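Front page > Community help > Film, TV and celebrity > Soaps

Print this page | E-mail this page

Why was Thaís Rezende written out of Derkberg?

Posted by Gervásio Godoy, 11/15/18

I have watched Derkberg from the first series and I am lost. Thaís Rezende was in nearly every episode until the wedding story, then her character took a job abroad and has not been mentioned again. A gossip page says she fell out with Welington Paiva over money and walked off the set. Another says she is expecting and asked to leave.

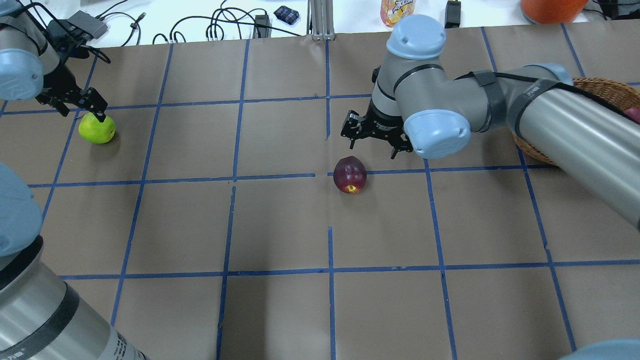 I don't believe either of them, as neither gives a source. Did she ever say anything herself? I would also like to know if she is coming back for the December special.

Daiane Amaral

She did talk about it, on the Chisholm radio show. Her contract was for 4 series and it ran out. She was offered another one and turned it down so she could do a play. She said she and Paiva still speak and that the money story came from an old row over travel costs, which was between him and the producers.
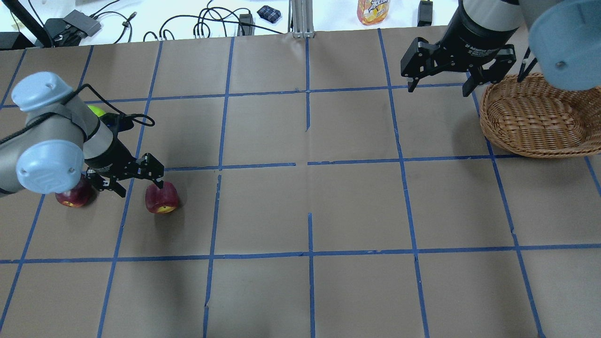
Gripper above a red apple on the taped table.

On the baby, she was asked and said no. The page you read has form for this. It had her married to a footballer two years ago and took the story down after 6 days. As for the special, the cast list in the Cenmont listings magazine doesn't have her on it, but it doesn't have Paiva on it either and he is definitely in it, so I wouldn't go by that.

Welington is a git anyway, he blocked me.
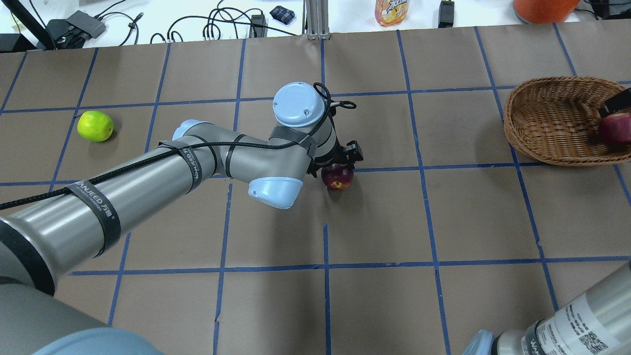 Osvaldo Peixoto
Forum helper, 736 posts

Daiane is right about the contract. The play opens in the spring and there was a long piece on it in the Mateck newsletter, if you can get hold of one. There is a petition to bring her back with some 2,000 names on it. The producers haven't replied to it as far as I know.

Please don't post links to the gossip page in this section, they get removed. If anyone has seen the full cast for the special, add it under this thread and I will move it to the top.

Print this page | E-mail this page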